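Learning to Bake Bread Again

I stopped making bread for almost four years, and I couldn't tell you exactly why. Life got busy, my starter died in the back of the fridge (poor thing), and the store bread in our neighborhood was fine. Then in July my friend Bethel Yimer came by with a jar of hers wrapped in a dish towel, and well, that was that!

My first loaf was a brick. The second was a slightly taller brick. I had forgotten how much a warm kitchen speeds everything up, so now I mix the dough after supper, 1,000 grams of flour for two loaves, and let it sit in the fridge overnight - the flavor is so much better that way too.
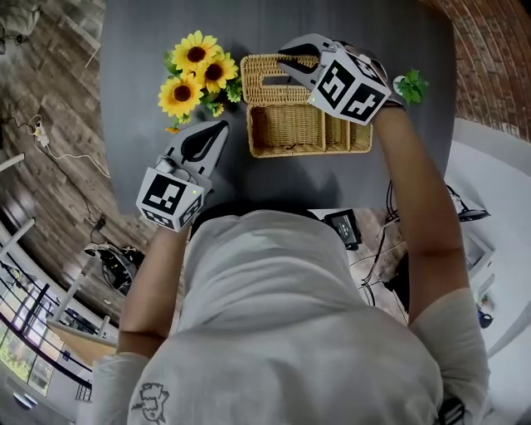
Bread also needs somewhere to go once it has cooled, and I have strong feelings on this. Plastic makes the crust go soft, and I never got along with my mother's tin bread box, which squeaked. A woven wicker basket like the one on the dark gray table is what I like best, with a clean cloth tucked in and over the top. Ours rarely holds a loaf past the second day anyway, and the heel goes to whoever is up first, usually me, with far too much butter.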